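Tape, crumbs and the rule sheet on our door

I got an email last week asking if I'd share the list of house rules we use at the Cedley bench, the one I keep mentioning and never post. So okay, I'm posting it! Well, most of it. Some of the lines only make sense if you know which drawer sticks.

A bit of background if you're new to this blog. I run the folding station at Bollico, a pair of arms over a white table, and most of what they handle is cloth. When I started we had no written rules at all. We had habits, and mine were different from the morning person's habits, and you could see it in the logs. Same task, same cloth, two very different sets of results. It took us an embarrassing couple of months to work out that one of us was re-taping fingers whenever they looked ratty and the other was waiting until the tape fell off.

So tape got the first rule, and it's still the longest one on the sheet. Both arms get wrapped in the same session, from the same roll, by the same person. You don't do one finger and go to lunch. The wrap has to be snug enough that it doesn't slide when you push it with your thumb, and it goes in the log with your initials. At 300 cycles it comes off, even if it looks fine. (I fought for 200. I lost. I'm still a little sore about it.)

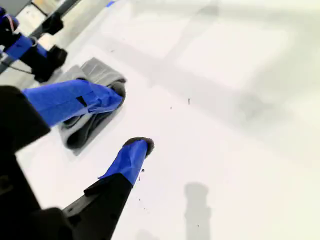
Gray cloth, blue tape, and a few specks that rule two is all about.

Rule two is the table. Wipe it before every set, and wipe it again if you see anything on it at all. Those little dark bits look like nothing, but they show up really well on white, and I want to know where they come from. Rubbery pads with rough edges are my first suspect, always. If you find crumbs, check the fingertips before you reach for the cloth and spray, and write down what you saw. I used to just sweep everything onto the floor and carry on, which is a great way to learn nothing.

Rule three is hands. No hands over the table while the arms are enabled – not to nudge a corner, not to flick a crumb, not for half a second. Hit the stop, wait for the light, then reach. We borrowed the wording from the sheet at Osei, where they're a lot stricter than we are, and I copied their bit about sleeves too. Roll them up or don't come near it.

Rule four is cables. Follow each one by eye from the wrist up before you enable anything. If it rubs or pulls at any point in the reach, fix that first. It takes 40 seconds and I've timed it, because people kept telling me they didn't have the time.

Then there's lighting, which I resisted putting on the sheet. Shadows on the table are allowed. What isn't allowed is moving a lamp halfway through a set because your eyes are tired. Finish the set, move the lamp, start a new one and make a note. Same for the blinds.

The full sheet has 11 rules and I've left out the ones about booking, storage and who buys the tape. Didance has a nicer version with drawings, and if I ever get permission I'll put it up next to ours. Meanwhile, if your shop swaps tape on a schedule, tell me your number in the comments. I'd love some ammunition for 200.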